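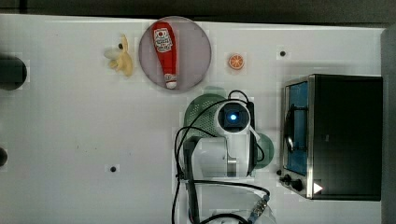 A black toaster oven on a white tabletop, with a toy ketchup bottle on a plate.

How to Clean a Toaster Oven

By Emmett Halvorsen

A toaster oven gets dirty faster than a full-size oven. The food sits close to the walls and the heating elements, so every splatter lands on something hot and bakes on. If yours smokes when you make toast, the crumb tray is the first place to look.

Plan on 60 minutes for the whole job, most of which is soaking time. I do mine after breakfast and it's dry by lunch.

What you need

Dish soap
Baking soda
White vinegar
A soft sponge and an old toothbrush
2 or 3 clean cloths
A plastic scraper, or an expired gift card

Skip steel wool. Bits of it break off and can end up on the heating elements. Spray oven cleaner is a bad choice too unless your manual says it's fine. Many toaster ovens have a coated interior, and the strong stuff takes the coating off.

Step 1. Unplug and cool

Pull the plug and leave the door open until the inside is cool to the touch. Move the oven onto newspaper or an old towel, somewhere you can get at all sides of it.

Step 2. Take out the loose parts

Remove the rack, the baking pan and the crumb tray. On most models the tray slides out from the front or the back. On my old one it was a hinged flap underneath, held by a latch, and I owned the thing for almost a year before I found it. Shake the crumbs into the trash.

Step 3. Soak

Fill the sink with hot water and a good squirt of dish soap and put the rack and pan in. Give them half an hour. If the crumb tray is bare aluminum, wash it by hand right away and don't leave it to soak. It turns dull and gray.

Step 4. Clean the inside

Mix 4 tablespoons of baking soda with enough water to make a paste. Spread it on the floor and walls with your fingers or the sponge. Keep it off the heating elements and out of any vents. Leave it for 20 minutes, then wipe it away with a damp cloth. Rinse the cloth often.

A white film usually stays behind. Put a little vinegar on a clean cloth and go over it again. It will fizz a bit, then wipe clear.

The elements themselves need very little. A barely damp cloth, run along them gently when they're cold, is enough. No soap.

Step 5. The glass

Use the same paste on the door and let it sit with the door lying open. Hold the scraper almost flat for the brown spots. The toothbrush is for the corners and the hinge, where the grease collects.

Step 6. The outside

Wipe the body with a soapy cloth that has been wrung out well. Go lightly over the dials, as the printing on them can rub off.

Step 7. Dry and put back

Dry every part by hand, then leave the door open until no damp is left. Put the tray in first, then the rack. Plug it in and run it with no food in it for five minutes at a low setting – a faint smell the first time is common.

How often

Crumb tray: once a week if you make toast daily
Rack and pan: after anything greasy
Full clean: every couple of months, and again in December if you bake a lot of cookies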